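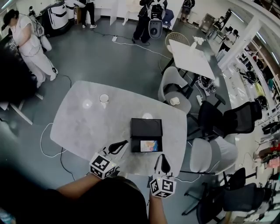

Are we there yet on chores?
Board: Home Automation > General

benchpress_18
Spent Wednesday evening reading up on what the newest arms can do and I'm giddy. Folding towels! Closing a box with a hinged lid! Two years ago I'd have said no chance before I retire. I run a small packing bench (candles, mostly) and would love to hand off the part where a card goes in the box and the lid goes down. Who's tried it for real?

marlowgate
We have a Jorex arm at work in Clutstead. Great at the same carton all day long. Give it a thin card lying flat in the bottom of a box and it scrabbles like a raccoon. Thin and flat is still the hard stuff.

tinplate
Disagree, that's a fingertip problem. Swap in narrower fingers and slow it down. Ours picks up cards fine, maybe up to 10 tries before it misses one.

marlowgate
One miss in 10 means I'm standing there watching it all shift.

tinplate
Sure, but you can be taping cartons while you watch!

okra_weather
Household side here. My Endico vacuum is wonderful and I will fight anyone who says otherwise, but it can't pick a tissue up off a table or take a paper cup to the trash. My kid could do both at age 2. I want THAT machine.

benchpress_18
Paper cups are sneaky, squeeze too hard and they fold. I saw a Lò demo where it handled one full of water and I cheered out loud at my desk.

gantry_gus
Demos are demos. How many takes?

benchpress_18
Fair. It didn't say. Still cheered.

okra_weather
What would you pay, though? I'd go to 3,000 for cups, socks and the dishwasher.

marlowgate
For the dishwasher alone I'd pay that. Put me down as a grumpy maybe.

tinplate
benchpress, what size are your boxes? And does the lid stay up by itself or does something need to hold it?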